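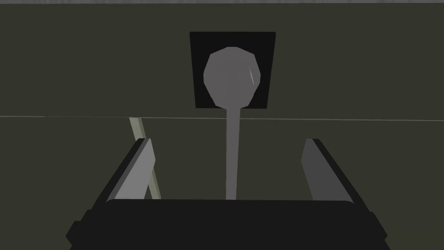 Why does the Moura glaze craze on the Plonwood body when it sits tight on the old one? The Plonwood clay contracts less on cooling, so the glaze ends up stretched over it and cracks to relieve the tension.

March, bench notes, glaze room

Carried on with the crazing tests. Batch 2067 of the Moura clear, sieved twice at 80 mesh, left overnight and stirred again this morning. Slop a little thick after standing, let down with tap water until it drained off a fingertip without beading.

Tiles cut from the Plonwood bag opened last month. Bisque as usual, no change to the schedule. Dipped, two coats on the lower half, one on the upper. Feet wiped. Fired in the small kiln on the middle shelf, soak at the top unchanged, lid kept shut until it read below hand heat.

Results:

- Unmodified glaze, one coat: fine crazing over the whole upper half, visible only with ink.
- Unmodified glaze, two coats: wider network, visible without ink. Pinging on and off until lunch.
- Glaze with extra silica, one coat: clean.
- Glaze with extra silica, two coats: clean in the middle, a few lines at the thick roll along the bottom edge.

Thickness matters more than I had allowed for. The earlier tiles that Gunnel passed as sound were all single dips, and I would not now rely on them. She has them in the drawer marked Wolow and will ink them again when she is next in.

Surface of the silica version is slightly stiffer. Pinholes at one corner, probably dust from the bisque, as the other corners are smooth. Colour the same by eye in daylight. Under the strip light it looks a touch greyer, but so does everything.

Senad Nedeljković suggests swapping part of the soda feldspar for talc instead of pushing the silica further. Reasonable: soda is the worst offender for expansion, and magnesia should bring the figure down without making the melt so stiff. Against it, we have had talc go satin on us before when the cooling was slow. Worth a line blend, small cups, single and double dip on each.

Still no proper delayed test. A tile that is clean out of the kiln may craze weeks later as the body takes up moisture. Plan is boiling water then iced water, repeated, with ink after each round. Use the Plastden tubs for the iced side; the enamel bowl has a chip and I don't want rust on the tiles.

To do:

1. Weigh out talc blend, label cups before filling them.
2. Cut more tiles, same thickness as this lot, and press the batch number into the back.
3. Absorption test on the Plonwood body. The bag gives no figure and the fired tiles feel more open than I expected.
4. Ask Gunnel Lindholm whether the old body came from the same pit throughout. Her ledger should have it.

Kiln cone for this firing bent slightly past the mark. Noted on the shelf card. Tiles on the windowsill, ink side up, do not wash.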